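Storing and Using Up Beauty Products at Home: Tips for the Bathroom, Vanity and Makeup Drawer 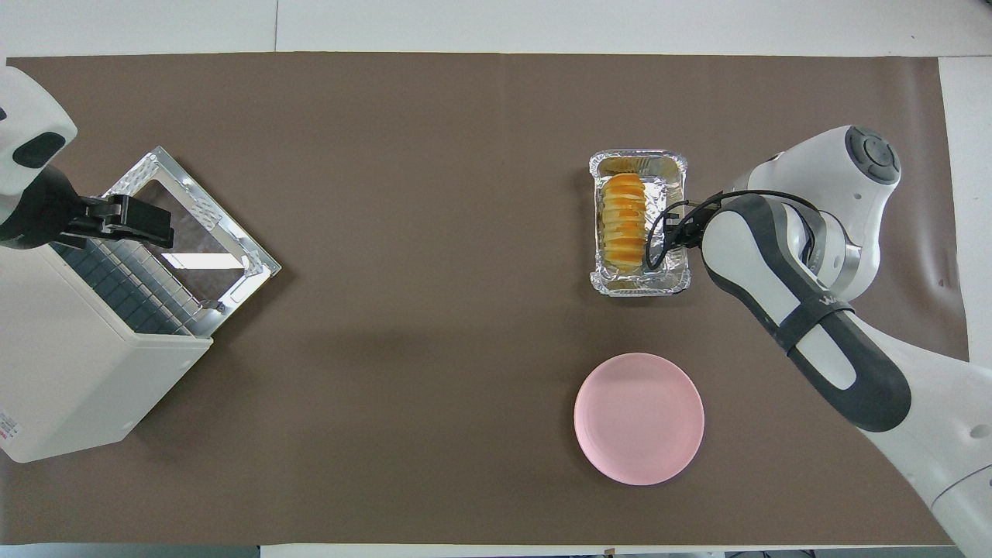

Countertop appliance with its door open, on a brown mat.

Most makeup and skin care gets thrown away half full. Some of it dries out, some of it gets lost at the back of a drawer, and some of it was never the right shade. The tips on this page cover where to keep things, how to clean the tools, and how to get the last of a product out of its package. None of it takes special equipment.

Where to keep things

The bathroom is the usual place and often the worst one. Steam from the shower gets into powders and makes them clump, and it loosens the glue on false lashes and press-on nails. If you have a bedroom dresser or a hall closet, move the powders there first. Shampoo, body wash and bar soap can stay where they are.

Keep perfume in its box, or in a drawer. A sunny windowsill will darken it in one summer.

Nail polish should stand upright. When bottles lie on their sides the polish creeps into the neck and the cap sticks. A shoe box with the lid off holds a lot of bottles, and a dot of color painted on each cap lets you find the right one without picking them all up.

Pencils go in a cup, points up, with the caps on. If the caps are lost, a short piece of drinking straw folded over and taped at the end does the same job.

Sheet masks and anything in a flat packet can be filed on edge in a napkin holder or letter rack. Put the ones with the nearest dates in front.

Do not keep lipstick or cream blush in the car. They melt in July and they do not set back the same way.

Sorting a drawer

Take everything out and wipe the drawer with a damp cloth and a drop of dish soap. Let it dry fully before you put anything back.

Make three piles: use every week, use sometimes, have not touched since last year. The first pile goes in front. The second goes behind it. Open each thing in the third pile and smell it. Creams and liquid foundation that smell like crayons or old cooking oil are finished. Mascara goes in the trash if it is more than 3 months old, whatever it smells like.

Powders last much longer than liquids. A pressed powder that looks and smells normal can go back in the drawer.

If you buy the same item often, write the month you opened it on the bottom in permanent marker. "March" is enough. On a dark bottle use a strip of masking tape.

Drawer dividers are sold in sets, and the Stasero ones we have used fit a shallow drawer well, but cut-down cereal boxes work too. Measure the inside height of the drawer before buying anything. Many dividers are a little too tall and the drawer will not shut.

Washing brushes

Brushes used for foundation and concealer should be washed once a week. Powder brushes can go two or three weeks.

1. Wet only the bristles, with lukewarm water, holding the brush with the tip pointing down. Water that runs up into the metal collar softens the glue, and then the head comes off in your hand.
2. Put a small amount of baby shampoo or plain dish soap in your palm and swirl the brush in it.
3. Rinse and repeat until the water is clear. A foundation brush may need four rounds.
4. Squeeze the bristles in a towel and push them back into shape with your fingers.
5. Lay the brush flat with the head hanging over the edge of a counter. Leave it overnight.

Do not dry brushes with a hair dryer on high, on a radiator, or in any kind of oven. Synthetic bristles curl and stay curled.

Sponges take more work. Rub a bar of plain white soap straight onto the damp sponge, squeeze it under the tap and keep going. When a stain stays after two tries, leave it. If the sponge has black specks, or has started to tear, replace it. A damp sponge must never go back in a closed bag.

Getting the last of it out

Tubes: roll from the bottom and hold the roll with a binder clip. When nothing more comes out, cut the tube across the middle with kitchen scissors. There is usually a week of hand cream in there. Scrape it into a small clean jar, or push the cut end back over the other half as a lid.

Pump bottles: the pump stops reaching the product well before the bottle is empty. Take the pump off and stand the bottle upside down in a glass with the cap from another bottle on it, if one fits.

Lipstick: the part below the rim can be dug out with a cotton swab stick or a small spatula. Collect 2 or more leftovers of similar color in a heat-safe dish, set the dish in a pan of hot water until they soften, stir, and pour into an empty pill case or tin. Wipe the tin with rubbing alcohol first and let it dry. Two warm pinks always turn out fine. A brown and a purple usually do not.

Lip balm: same method. A little petroleum jelly can be stirred in if the mix sets too hard.

Shampoo: add a spoonful of water, shake, and use it that day. Watered-down shampoo does not keep.

Bar soap: press the sliver onto the new bar while both are wet and leave them alone until morning. Slivers can also be saved in the foot of an old pair of tights, tied off, and used at the garden tap.

Fixing broken powder

Crush it completely. A half-broken pan never presses flat. Use the back of a spoon and work until there are no lumps, then add rubbing alcohol a few drops at a time until it looks like thick frosting. Smooth it, lay a piece of paper towel on top and press down with something flat. A coin wrapped in cloth fits most eye shadow pans, and the bottom of a spice jar fits a blush.

Leave it open for a full day. The color can look darker at first and goes back once the alcohol is gone. Glitter shades sometimes lose a little shine.

Keep alcohol away from candles, the stove and any lit burner while you do this.

Stains and spills

Foundation on a collar: scrape off what you can, then dab with dish soap and cold water from the back of the fabric. Do not put it in the dryer until the mark is gone.

Lipstick on cotton: rubbing alcohol on a white cloth, dabbed and not rubbed, then a normal wash.

Mascara on a pillowcase: a bar of laundry soap, wet, left on for half an hour.

Nail polish on a wood table: let it dry and lift it with a plastic card. Remover takes the finish off along with the polish.

Nail polish on carpet: blot, then try a non-acetone remover on a hidden spot first. If the carpet color comes off on the cloth, stop.

Self-tanner on towels: wash the same day. After that it is a rag.

Hair dye on the skin along the hairline: a thin line of petroleum jelly beforehand prevents most of it.

Cleaning mirrors and holders

Hairspray leaves a film that glass cleaner only smears around. Wipe the mirror with rubbing alcohol on a cotton pad, then with a dry microfiber cloth.

Acrylic holders scratch. Use dish soap and a soft cloth, and skip anything with ammonia in it, as it turns clear acrylic cloudy. For the powder dust in the corners, a dry old toothbrush is quicker than a cloth.

A fine steel nail file can be brushed under running water and dried right away. Emery boards cannot be washed. Throw them out when they go smooth.

Keeping costs down

Buy minis of anything you have not tried. Foundation in particular should be looked at in daylight after an hour on the skin before you pay for a full bottle.

Check the size and not only the price. A large 400 ml lotion is often a better deal per use than the small one on sale, but only if you will finish it. For a face cream used once a day, the small jar is generally the sensible one.

Keep a list on the inside of the cabinet door of what you have two of. Cross things off when the spare is opened. It stops you from buying a fourth dry shampoo.

Ask for samples in paper sachets for travel and tape them shut after opening. They will last up to 2 days that way, and after that they dry out.

Empty jars with wide mouths are good for cotton swabs, hair ties and bobby pins. Soak the label off in warm water with a spoonful of baking soda, and rub the last of the glue with cooking oil.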